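Plemar Gallery: Learning to Tidy with Two Arms

Pamside Institute, Teltembridge Laboratory

Plemar is the Institute's research project on two-armed handling of household and kitchen goods. It is led by Dr Adhiambo Koech, with Murray Sandhu responsible for the learning software and Joyce Were for the collection of demonstrations. The project asks a narrow question. When a pair of arms must clear a crowded table, how much does it help to teach the arms in short, separately labelled steps instead of in one long recording?

The pages in this gallery accompany the project's November progress note. Readers who wish to see the full method, including the labelling guide and the training settings, should consult the note itself, which is held by the laboratory office at Teltembridge.

Demonstrations

Every demonstration in the Plemar set is made by a trained operator, who guides both arms through the task from start to finish. The set now holds 800 demonstrations. Each is divided afterwards into steps, and each step is given a plain written label such as "pick up the spoon" or "pass to the other arm". Two members of staff label every demonstration separately, and Joyce Were settles any differences between them.
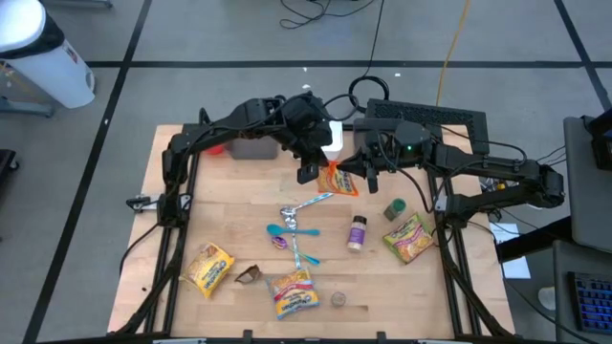
Crossed and overlapping objects are the main source of difficulty in the present phase. An arm that takes hold of one item may drag a second along with it, and a recording in which this happens is kept and labelled as such. The spoons lying over one another in the middle of the table are a typical starting arrangement, and the noodle packets set out on the same surface test a different skill, as a packet must be gripped without the wrapper slipping from the fingers. The teal plastic spoon and the metal one are treated under the same label, so that the system is obliged to learn the action and does not depend on the colour or finish of the object. Where the two grippers work close together, as they do over the orange packet, the labels also record which arm has priority.

Results to date

The comparison was run on 24 table layouts that had not been used in training. Each layout was attempted three times by the system trained on whole recordings and three times by the system trained on labelled steps. The order of attempts was drawn by lot, and scoring was carried out by Kipchumba Mbwambo, who was not told which system was in use.

The system trained on labelled steps completed more layouts, and the difference was greatest where utensils overlapped. On layouts with well-spaced objects the two systems performed alike. The step-trained system was slower on most attempts, chiefly because it paused between one step and the next. Shortening these pauses without losing accuracy is the first aim of the coming phase.

Four layouts defeated both systems. All four required one arm to hold an object steady while the other drew a second object from beneath it. Few demonstrations of this action had been recorded when training began, and further sessions have been arranged.

Cameras at the wrist

Each arm carries a small camera close to its gripper. The wrist view is of most use in the last part of a grasp, when the arms themselves may hide the object from the camera placed overhead. It is of less use while an arm is travelling, as the view then sweeps across the surrounding workshop and takes in much that has no bearing on the task.
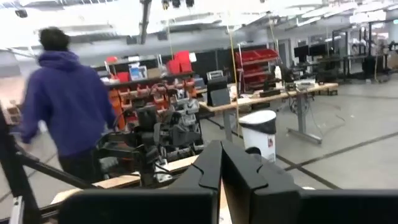
Kheri Mosoti has examined whether this wider view does any harm. A version of the system was trained with the wrist pictures withheld until the gripper came near the table surface, and its scores were set beside those of the standard version. Withholding the pictures made little difference to the rate of completion, although it did reduce the number of hesitant movements at the start of an attempt. The standard version has therefore been kept for the present, and the question will be taken up again when the larger set of demonstrations is ready.

The same study found that a small shift in the mounting of a wrist camera had a marked effect on grasping. The position of both cameras is now checked before every session, and the readings are stored with the recordings made that day.

Access and enquiries

The labelling guide may be supplied on request to universities and other research bodies. Requests should state the purpose for which the guide is wanted and should be addressed to Murray Sandhu at the Teltembridge Laboratory. The demonstrations themselves are not yet available outside the Institute – a decision on their release will be made when the present phase has closed.

Visits by research groups can be arranged on Thursday afternoons by agreement with Joyce Were.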